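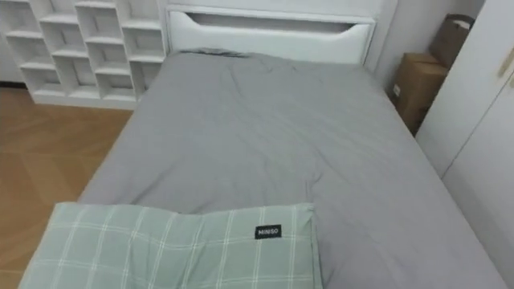

Grey sheet, green check pillow.

I finally got to the end of the Figueiredo box set in January, having started it the autumn before last. I had meant to write about it as I went along, one post per disc, and I managed the first disc and then stopped. So this is the rest of it in one go.

For anyone who missed that first post: Figueiredo are a four-piece who started out playing slow instrumental music with a lot of organ in it, and then spent most of their career writing for film and television. The box collects the screen work. It has 298 tracks on it, many of them under a minute long, and it comes in a card case that is slightly too tight for the discs. I have already split one corner getting the third one out.

The first thing to say is that it isn't meant to be played straight through. I tried. A cue written to go under someone walking to a car does its job for 30 seconds and stops, and then there is another one very like it, for someone walking back. After a whole evening of that I couldn't have told you which film I was in. What worked better was picking one score, reading the booklet for it, and playing it twice. The second time I usually noticed the tune.

The score I went back to most was Hendthorpe. I haven't seen the film since it was on late at night years ago, and I remember very little of it apart from the estuary and a long argument in a kitchen. The music is nearly all harmonium and bowed guitar. There is a theme that comes in five or six times and never gets past its fourth chord, and then over the end titles they let it carry on and you hear where it was going. I like it a lot. It is the only thing in the box I would call a proper album, and I think it did come out on its own at one point, on vinyl, with two of the cues in the wrong order. The box has them in film order.

Zelico is the one that everybody knows, because of the advert that used the main theme afterwards. I was ready to be fed up with it. The theme itself I could still do without, but the rest of the disc is much rougher than I expected. They recorded the drums in a stairwell, according to the booklet, and kept the sound of a door closing on the floor above. Track 40 is just that stairwell with a tambourine in it and somebody breathing. I don't know what it was for. I don't remember anything like it in the film, and it is marked "unused" in the listing, as is nearly everything after it on that disc.

That brings me to a complaint, which is the unused material. There is too much of it and it isn't kept apart. On some discs the rejected cues are tucked in at the end, which is fine. On others they are mixed in with the finished ones, so you get an early version, the real version and then a third version with the bass turned up. People who write scores would probably find this useful. I wanted a way to skip it. In the end I made my own playlist with the alternates taken out, and it came to less than half the running time.

Disc five is the television work, and it is the dullest by some way. It was made quickly, and the band say as much in their notes. Most of it is one synthesiser pad with a piano on top. The exception is the music for the second series of Stendwood, which had a new director and, I would guess, more money. They got a string section in and plainly enjoyed having it. There is a cue called "Weighbridge" that starts as the usual pad and then the cellos come in very low down, lower than you expect, and stay there for four minutes with hardly any change of note. I played it on headphones on the bus and went past my stop.

I should say something about the sound. Everything has been remastered, and on the early discs that means hiss taken off and the volume brought up. Hendthorpe has come out well. I compared it with an old copy of three of the cues that I had on a compilation, and the harmonium has more body now and you can hear the pedals working. Zelico I am less sure about. It was already a loud recording and now it is a very loud one, and the quieter cues on it aren't quiet any more. If you have the original CD I would hang on to it.

The booklet is good. It is a real book, with a spine, and each member of the band writes about a couple of the scores. They don't agree with each other. One of them thinks the Zelico theme was a mistake and another says it is the best thing they did, and both pieces are printed without anyone stepping in to smooth it over. There is a long section on how they write to picture, which in their case seems to mean watching the film once with no sound, playing along for an afternoon, and then throwing away whatever fitted too neatly. I would have liked more on the recording dates. Some tracks have them and some don't.

What the box doesn't have is any of the ordinary albums, so if you have come to the band through those you may find it hard going. The records have big slow climbs and then a crash. The scores hardly ever do that. I saw them live twice, both times in seated halls, and both times they played one piece of film music in the middle of the set and people went to the bar during it. I stayed, but I can see why they went. It needs a quieter room.

Was it worth the price? I paid full whack, and I have noticed that it has come down quite a bit. At the lower price I would say yes if you like Hendthorpe and are curious about the rest. If you only want the Zelico theme, it is on everything. I don't think there is any need to buy the television disc separately, which is now possible, unless you were very keen on Stendwood, and even then it is only the second series you want – the first is the same four bars with different weather over them.

My playlist, for those who asked after the first post, goes: all of Hendthorpe, the stairwell pieces from Zelico with the theme left out, "Weighbridge", the two short organ cues from disc two that sound like somebody practising, and the end titles from disc six. It lasts a bit longer than a train journey to my sister's. I have been putting it on late in the evening with the volume well down.

Next I am going to have a go at their live album, which I bought at the same time and haven't taken the wrapper off yet. I have been told the applause is left in between every track. I will try to do that post before the summer.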